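Bench Check: White Plastic Stand, Flat-Pack
Koller assembly room, table 3. Checked by Agata Piras, October

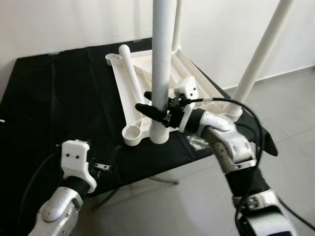
1. Work surface
Covered: yes. Smooth: no. The black cloth has more wrinkles than I do. Pull it tight before the next build.

2. Base fully on the table
FAIL. The right side hangs out past the edge, over the tile. Slide it back before anyone leans on it. Tile always wins.

3. Sockets
Two have nothing in them, one at the back left and one at the front left. Look inside both for molding scraps before fitting. Besent swears there are never any scraps. I keep a jar.

4. Uprights
Pipes are in at the center front, the back right and the right side. The right one leans well out from the base. Reseat it and check with the square. "Rustic" is not on the form.

5. Loose parts
One shorter white tube lying in the channel of the base. Not fitted. Confirm against the parts sheet which socket it belongs to, and please don't use the mallet to settle the question.

6. Load test
Not done, see 2, 3 and 4. When it is done: 40 lb for 70 minutes, base level, nobody sitting on it "just to see."

Result: HOLD. Recheck after items 2 to 5 are cleared. File under job 672, in the folder, not on top of the folder.
A.P.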